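木曜日 午前 作業記録(Flavance 課題群、卓上照明の操作)

前回に引き続き、両手操作の手本データを収集した。本課題の目標件数は1,000件、前回終了時点の累計は400件である。作業場所はClenavcombe棟の二番机とし、手順書はThoroddsen版に従った。

一件の区切りは、両手が視野に入った時点から、スイッチ操作を終えて手が視野の外に出た時点までとする。途中で台座を持ち直した場合も一件として扱い、注記欄に「持ち直し」と記入すること。片手のみで操作したものは本課題に含めず、別フォルダに移す。

前回分の確認において、ラベルの表記に不統一が認められた。「押さえる」と「つかむ」が混在しており、学習側で別動作として扱われるおそれがある。本日以降、台座に手を添えて固定する動作はすべて「保持」に統一する。既存分の修正は未着手。

本日の対象物は黄色の卓上ランプ、首は可撓式。左手を台座の上に広げて保持し、右手の指先を台座右前方のスイッチ部に置く形を基本姿勢とした。

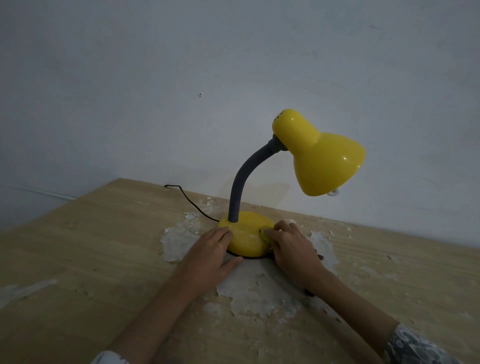 Yaa Oseiからは、保持と押下の境界を一時点で切ると前後の力の移り変わりが失われるため、両ラベルの重複を認めるべきではないか、との意見があった。Bellar側の読み込み処理が重複区間を受け付けるかどうかは未確認である。確認が取れるまでは現行の区切り方を維持し、該当箇所に印のみ付しておく。

次回は左右の役割を入れ替えた条件で300件を予定。注記欄の書式は変更しない。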